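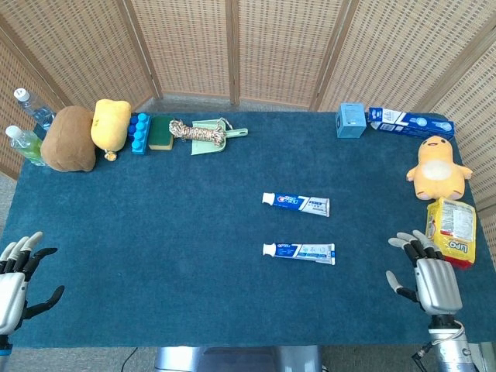
공개 행사에서는 로봇보다 탁자 준비에 시간을 더 써야 한다고 후이아 티포키는 말한다. 지난 9월 피리히 작업실 공개일을 치르고 나서 한 말이고, 이 글의 순서도 그날 쓴 진행표를 고친 것이다. 양손 로봇으로 탁상 시연을 하려는 팀이라면 그대로 따라 해도 된다.

1. 탁자와 배경
탁자에는 무늬 없는 천을 깐다. 우리는 짙은 청록색을 쓴다. 뒤쪽과 옆쪽은 접이식 가림막으로 두른다. 관람객이 로봇 맞은편에 서면 머리 카메라에 옷과 가방이 계속 잡히므로 관람 위치는 가림막 바깥 비스듬한 쪽으로 정한다.

2. 물건 배치
쓰지 않는 물건은 탁자 양쪽 끝으로 붙이고, 이번 차례에 쓸 물건만 가운데 둔다. 치약 두 개로 시작한다면 나란히 눕히고 뚜껑을 같은 방향으로 맞춘다. 두 튜브 사이는 손가락이 들어갈 만큼 띄운다. 인형, 수세미, 블록처럼 단단한 정도가 다른 물건을 섞어 두면 다음 차례를 고르기 쉽다. 물병은 눕혀 두고 뚜껑을 미리 조인다.

3. 시작 자세
양손은 탁자 앞쪽 좌우에 두고 손가락을 편다. 엄지가 천에 걸리지 않는지 옆에서 확인한다. 손목 쪽 케이블은 팔을 끝까지 뻗어 본 다음 여유를 정한다. 바닥에 지나가는 선은 관람 동선과 겹치지 않게 한다.

4. 진행
한 회는 18분으로 잡는다. 설명 7분, 시연, 질문 순서다. 동작 속도는 평소보다 낮춘다. 공개일에는 하루 동안 265명 정도가 다녀갔고, 회차 사이에 물건을 제자리로 돌리는 일이 가장 자주 밀렸다. 배치도를 한 장 뽑아 진행자 자리에 붙여 두면 누가 맡아도 같은 위치로 돌릴 수 있다.

5. 멈춤과 재시작
비상정지 버튼은 진행자가 손에 들고 있는다. 물건을 놓치면 로봇을 먼저 세우고 나서 줍는다. 관람객이 대신 주워 주려고 손을 뻗는 경우가 많으니 설명할 때 미리 말해 둔다. 다시 시작할 때는 3번의 시작 자세부터 밟는다.

6. 정리
전원을 내린 뒤 천을 걷고 물건을 상자에 담는다. 놓친 물건과 회차는 그날 기록지에 적는다. 기록지 양식은 테건 퀸런에게 요청하면 된다. 다음 공개일은 목요일 오후에 연다.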